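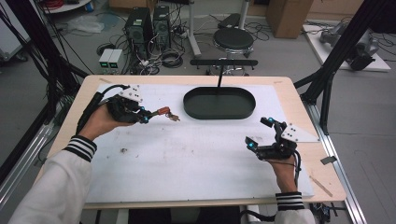 Trusmont Key Stand and Oval Tray

Black tray, black T stand, sold as a set
Item group: Entry and Desk
Price: $70.00, shipping calculated at checkout
Availability: in stock

The Trusmont set is made for the place where you put down your things when you come in. It has two pieces. The tray is oval and black, with a raised rim that goes all the way around. The stand is a black metal T, with a crossbar at the top. Keys go on the bar, and everything else from the pockets goes into the tray.

The two pieces are not connected to each other. Most customers put the tray in front and the stand directly behind it, and in this position the set takes little depth from the table. You can also put the tray in another room and use the stand alone. We were asked many times for a version where the stand is fixed to the tray. We tried it, but it was difficult to clean and difficult to pack, so we stayed with two pieces.

The tray

The tray is the same Turcombe tray that we sell separately, in black only. The inside is one open space without dividers. The walls are low and smooth, and the rim is 19 mm high, so coins and earrings stay inside but you can still pick them up easily with the fingers. A phone can lie flat in the middle. Large sunglasses also fit, if they are folded.

Dust is more visible on black than on a light color, this we must say. A dry cloth is enough for it. For hand cream or sticky marks use a damp cloth with a little dish soap, then dry the tray well. Please do not put it in the dishwasher, and do not use it for hot food or for candles.

On a white or light table the black oval makes a strong contrast, and small things are easy to find in the evening. On a dark table the look is more quiet.

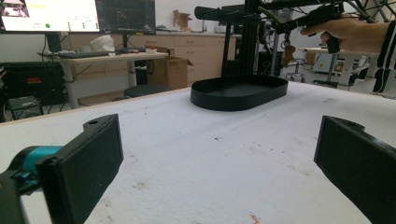
The oval tray with the stand behind it, and a bunch of keys with a small brown tag.

The stand

The bar of the stand is open, without fixed hooks. A key ring with a strap or a loop can go over the end of the bar and hang from it. For key rings without a loop, we include 3 small S-hooks in the box. They are packed in a paper bag under the tray, please look for them before you throw away the carton.

The total load for the bar is 800 grams. This is enough for several sets of keys, a short dog leash and a light pair of headphones. It is not enough for a handbag or a wet umbrella. If you hang things only on one end, put the heavier keys nearer to the center post -- the stand is then more steady when somebody takes them quickly.

The finish is matte. Metal keys can leave fine lines on it after some months, mostly on the upper side of the bar where they rub. We do not consider this a defect, but we want you to know it before ordering. If you prefer to avoid the lines, hang the keys by a cord or a leather tag.

What is in the box

One Turcombe oval tray, black
One T stand, black metal
S-hooks in a paper bag
Four adhesive felt pads
One hex key
One folded instruction sheet

Putting it together

The stand comes in parts and needs only a few minutes. Lay a towel or a sheet of cardboard on the table so the surface is not scratched. Put the bar on the top of the post and turn the screw by hand first, then tighten it with the hex key. Stop when the bar does not move anymore. More force will not make it better and can damage the thread.

The felt pads go under the stand. Clean the underside first and wait until it is dry. The tray does not need pads on wood or on a painted surface. On glass we recommend to put a thin cloth under it.

Before you order

Measure the free height over your table. If there is a shelf or a coat rack above, you need space to lift the keys over the bar and not only space for the stand itself.

The set is for indoor use. In a bathroom or on a balcony the screw can rust.

Children like to pull on the bar. Keep the stand away from the edge of the table if there are small children at home.

Ordering more than one

For offices, guest houses and rental apartments we can pack the stands and the trays in separate cartons, which saves much paper when you open them. Please write this in the order comment. It is not possible to mix Trusmont with our older Alvarado bars, the screw is a different size. If you have an Alvarado stand and need only a new tray, order the Turcombe tray alone. It goes well in front of both.

Questions we receive often

Is there a white version?
Not at this moment. We plan a light gray one for November, first the tray and later the stand.

Can I buy a second bar?
Yes, write to the shop with your order number. The second bar goes on the same post in place of the first one, not above it.

Does the tray slide?
On a very smooth surface it can move a little if you push it. Two of the felt pads under the long sides will help.

Can I hang necklaces on it?
Yes, many people use it on a dresser in this way. Long chains can reach down into the tray, and some customers like this because the pendant lies inside and does not swing.

Returns

You can return the set if the stand was not assembled, or if it was assembled and has no marks. Please send back all parts, also the hex key. If something arrives broken, keep the carton and send us a photo of the damage together with the label. We send the missing or broken part alone -- you do not need to return the complete set.

Pernari, home and desk goods
Product information last checked March 8, 2026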